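实验室要上机械臂了，样品前处理组的人怎么办

版块：检验与实验室 / 工作交流
回复 8

青石板路　楼主
我在一家第三方检测公司做前处理，组里加上我六个人，两班倒。公司准备在前处理间上一套双臂工作站，供应商是 Altance，先在仿真里把布局和动作跑通，再进设备。10月开过一次会，组长说这套东西主要接管分装、转架、上盘这几步。

我们现在一个班大概是这样：收样、核对标签、开盖、移液、盖盖、按盘排好，送到仪器间。高峰的时候一天1,745管，手腕贴膏药的不止我一个。所以说句心里话，我不反对机器来。我担心的是另外几件事。

第一，排班。会上说夜班以后只留一个人“看护”。现在夜班两个人，去掉一个，出了异常谁去处理，样品谁去复核，没讲清楚。夜班补贴少了，每个月到手差一截。

第二，布局。方案里台面上放多孔板，蓝色的架子、带一排槽的窄架和带盖小瓶的盘子都有固定位置，两条臂在同一侧伸过来。

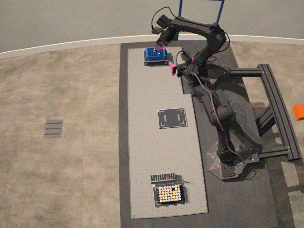
我们现在的习惯是谁顺手谁放，盘子转个方向也没人说。以后盘子放歪一点可能就要停机报警。等于前面收样的人也得跟着改，可收样组根本没被叫去开会。

第三，考核。现在按管数算，以后管数算谁的？问了组长，说等通知。

有没有已经上过类似设备的单位，实际是怎么过来的，想听听。

移液枪不要借我　1楼
我们前年上的，单臂，活儿差不多。前三个月比手工还累，因为两套流程并行，机器做一遍，人抽查一遍。三个月以后分装确实不用人碰了，手腕好了很多。
人没裁，但是有两个走了没补。你说的夜班一个人，我们也是这样，后来改成仪器间的人兼着看，仪器间的人意见很大。

老周带徒弟　2楼
说点不好听的。公司花这个钱就是要省人，会上怎么讲都一样。趁现在去学编方法、学校准，别等装好了再说。我们那边 Lenisach 的人来培训，名额19个，前处理组报名的四个，剩下全让设备科占了。后来岗位定级，会调方法的高一级。

青石板路　楼主　回复 2楼
培训名额的事我去问问。我们组有两位大姐五十多了，电脑用得少，我怕直接按“不会”处理。

hpk_0251　3楼
不同意2楼。省人是一方面，我们上设备是因为招不到人。前处理岗挂了大半年，来的干一个月就走。机器顶的是那些没人愿意干的位置。
另外开盖盖盖这一步，不同厂家的瓶子扭矩不一样，软垫老化以后会打滑。换瓶子供应商之前一定要让前处理的人试，采购不懂这个。我们换过一次便宜瓶子，一个班报警40次，值班的人整晚就在那儿点“继续”。

老周带徒弟　回复 3楼
招不到人是因为工资低。买设备的钱拿一部分涨工资，你看招不招得到。

hpk_0251　回复 老周带徒弟
涨了工资，一天一千多次拧盖子，手还是那双手。我自己做过腱鞘炎手术，这个我不跟你争。

小林在仪器间　4楼
仪器间的来说一句。以前前处理的人把盘送过来，会顺口讲一声哪管有沉淀、哪管颜色不对。上了机器以后盘是齐的，这句话没有了。我们后来要求看护的人每盘上机之前目检，登记在纸上。刚开始有人嫌麻烦，现在成了固定步骤。建议楼主把这条写进方案里，算工时。

青石板路　楼主　回复 4楼
这个很有用，我记下了。我们也是靠嘴说，从来没写过。

Dromside外勤　5楼
我做设备安装的，不是楼主那家供应商。讲两点。
仿真跑得通不代表现场跑得通，标签翘角、盖子没拧紧、线缆走位，这些多半要到现场才暴露。验收的时候让实际干活的人在场，拿你们自己的脏样品、旧架子去试，别用供应商带来的新耗材。
还有护栏和急停的位置，让个子最矮的同事站过去够一下。我同事 Kristóf Katona 在匈牙利做过一个项目，急停装在立柱后面，值夜班的人得绕半圈，后来返工重新走线。

移液枪不要借我　6楼
补充一下考核。我们原来也按管数，上机器以后改成按班次加异常处理。起初异常处理是自己填，有人填得特别多，后来改成从系统里导记录。楼主要争取的话，尽量在设备进场之前把办法定下来，进场之后就是按公司的来了。

一盘九十六　7楼
我们领导去 Pintér 那边参观过，回来说人家的车间一个人管四台。问他那个人上厕所谁看，他没答上来。
我的看法是看护岗必须配双人，或者隔壁岗位书面顶替，夜里一个人守着两条臂和一屋子溶剂，出事谁负责？安全科应该比你们更急。

hpk_0251　回复 7楼
这点同意。我们安全科后来定的是夜间单人不得进护栏内处理，报警就停，等第二个人到。产量受影响，但是规定写死了，班长也不敢催。

老周带徒弟　8楼
楼主把大家说的整理一下，让组里六个人都签字再交，比你一个人去找组长强。培训那条放第一位。

青石板路　楼主
整理了一份，交上去的有五条：培训名额前处理组优先，年纪大的同事单独安排上手时间；收样组参加布局讨论；上机前目检算工时；夜间异常处理要有第二个人；考核办法在进场前公布。
签字的五个人，有一位说再看看，不勉强。
组长收了，说下周和供应商的人一起过一遍，布局那部分可以让我们去看仿真，提修改意见。考核那条他说他定不了，要往上报。
有消息我再来更新。

编辑于 2025年2月12日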